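Shared-table rules for two-arm cells, draft 2

kestrel_ops
Posting the Kindis draft for comments before we freeze it. The sim cell and the real one follow the same rules.

1. A fingertip check comes first. Close the gripper over bare wood and look at the tips from the wrist camera. Any offset goes in the log.

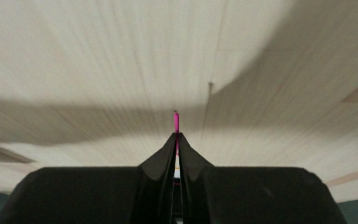 Golestani: I'd drop rule 1 for sim. The tips are where the model puts them, so you are logging a constant.

kestrel_ops
Only until someone edits the model. Our January runs used two versions of the finger mesh and the log was how we found out. Of 900 episodes, 898 could be kept.

2. One arm owns the centre target at a time. The other stays outside it or holds still.
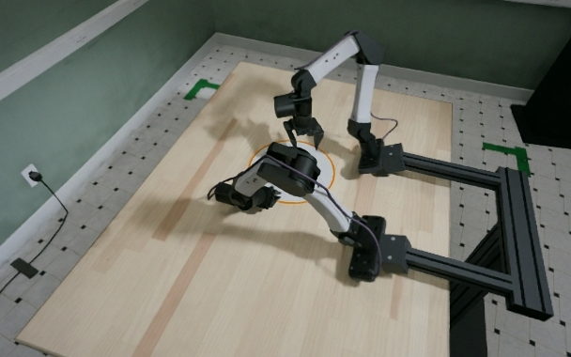

"Holds still" means commanded velocity zero, with the controller live. A disabled arm does not count.

wulby
Disagree on 2. Ownership by target is too coarse. Elbows need a keep-out volume as well as grippers.

kestrel_ops
Fair. Proposed wording for 2a: the owner's whole arm has priority, elbow included.
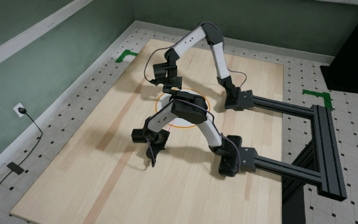 The waiting arm must clear that volume before ownership passes. Timeout is 13 seconds, then both stop.

wulby
Fine with 2a. The timeout is still too long for Skudlow.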